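Building a Robot Arm at Home: Session 4 Notes
Shared workshop evening course, Gourlay Yard
Handout revised Nov 15, 2022

What this session covers

Choosing a first job for the arm, mounting the gripper, and testing it without fooling yourself. Wiring was session 3. If your emergency stop still isn't wired in, finish that first and read this afterwards.

1. Pick a dull job

Most home builds I have seen die of ambition. Somebody watches a clip of an arm folding shirts, orders the parts, and six months later has an arm that waves. The clips are usually sped up, and you are rarely shown the failed goes. Be suspicious of any demonstration that has no clock in it.

A sensible first job has one object, one place to pick it up and one place to put it down. A wooden block is fine. A rolled sock is harder than it looks. Anything shiny or dark is worse again, and leave cables alone until spring.

2. What the kits claim

Two kits have been passed round the group, the Tenow and the Bornero. The Tenow leaflet says it will lift 500 grams. Ours did, with the arm folded close to the base. Stretch it out and the elbow sags well before that. The leaflet doesn't say which position was used, so assume the kindest one.

The Bornero has better joints and a dreadful manual. It came to 258 pounds with postage, and you will still need your own power supply. I wouldn't call either of them good value. If you can borrow one, borrow one.

Skitia, the free control software we use, is all right. Its "auto-calibrate" button is not. It reports success whatever you do to it, including with the wrist cable unplugged. Calibrate by hand, using the sheet from October.

3. Mounting the gripper

Fit the gripper with the power off and the arm parked. Tighten the wrist screws in opposite pairs, a little at a time. Then take hold of the housing and try to twist it. If it moves at all, every measurement you take later is worthless.

Check the rubber fingertips before each run. Dust off the carpet gets on them and a grip that was fine last week starts to slip. Wipe with a damp cloth and let them dry.

A camera at the wrist is useful, but it has a habit of flattering the builder. It sees what is close and tells you little about what the elbow is doing behind it. People steer by the wrist picture and put the forearm into a table leg.

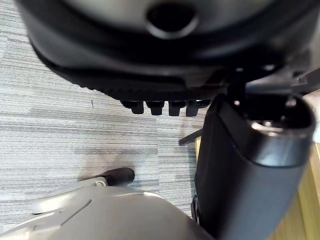

Clearance is the part everyone skimps on. Measure the gap on both sides of the gripper with the fingers open as well as closed, then measure again with the arm at full reach, where it droops. Light grey housings against carpet are easy to follow on a screen. Black parts next to other black parts are not, and software that claims to find edges will happily find the wrong ones. Put a strip of pale tape on anything you care about.

4. Testing

Do 30 runs in a row and write down every one. No restarts, no "that one didn't count". If you nudged the object back into place, it's a failure — put it down as one.

My own log stands at 1694 attempts since the first arm went together, and the early pages are embarrassing. They are also the only pages that taught me where the slack was.

For next time

Bring your run sheet, filled in by hand.
Bring the object you tested with, even if it's broken.
Read section 5 of the Skitia guide, and ignore the paragraph on speed.
Leave the arms parked and the supplies switched off at the wall when you go.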